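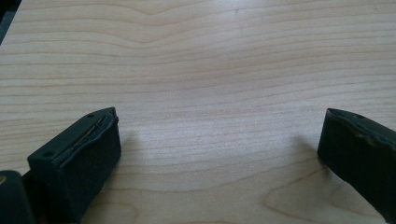
Brusto Hand-Held Gripper Kit
Planning and buying guide for labs, schools and small shops

Product no. 443
Sold by Wutley Equipment Supply
Usually ships within 14 days

We get a lot of calls about the Brusto, and most of them start with the same question: how much do I really need to buy to get going? Less than you'd think! The Brusto is a two-finger gripper that you carry in your hand, with a camera mounted behind the fingers so that every grasp is recorded from the tool's own point of view. You do the job, the camera watches, and your robot arm can stay on the wish list for another budget year if it has to.

What comes in the base kit

Gripper body with trigger handle
One pair of molded fingers, fitted
Camera mount and cable
Hex key and spare screws
One roll of finger tape
Printed setup card

The camera itself is ordered separately, because plenty of groups already own one that fits. Check the mount chart before you order, or send us the model and we'll look it up for you.

Fingers and finger tape

Please budget for these. It's the line people leave out, and it's the one they come back for. The tape along the gripping edges takes all the punishment, and on a kit that gets used every day it will scuff, go gray and start to lift at the ends. That's normal wear. The finger underneath lasts much longer, and swapping a pair is a two-minute job with the hex key in the box (we've done it standing up in a hallway).

Our own bench kit goes up to 500 grasps between tape changes on small boxes and kitchen items. Rough or gritty parts will eat it faster. If you're running a long project, order the Fometness tape in the three-roll pack and keep a second pair of fingers in the drawer.

Spare finger pair: $44
Fometness finger tape, three-roll pack: $14

The work table

You don't need a fancy one. A plain wood top with a matte or light finish is lovely to work on, and dark fingers show up clearly against pale wood when you go back through your recordings. A high-gloss top will throw the ceiling lights straight back at the lens, and even a duller one can wash out a patch in the middle if a lamp sits right over it. Try moving the lamp before you spend money on a new table. A sheet of thin cork or a desk mat is a cheap second choice.

Leave clear space on both sides of the work area so the handle and your elbow have somewhere to go. Our Baptista folding bench is a nice match for the kit and stores flat, but any steady table at a comfortable standing height will do the job.

How many kits?

One kit per person working at the same time, plus one shared spare if there are four or more of you. Classes usually do well with one kit for every two students, taking turns. Start small if you're unsure. The kits all use the same fingers, tape and screws, so adding more next term won't leave you with a drawer of odd parts.

Don't forget to budget for

Storage for the recordings, which pile up quickly
A spare camera cable
A padded case if the kit will travel between rooms
An hour or so for each new person to get the feel of the trigger

Quotes and orders

Schools and labs can order on a purchase order. Tell us how many people will be using the kits and what sort of objects they'll be picking up, and we'll send back a written quote with the spares listed on their own lines so you can move them to a different budget if that helps. Orders in by noon on Thursday go out with that week's truck.

Related items: Baptista folding bench, Fometness finger tape, Brusto padded case, Brusto spare finger pair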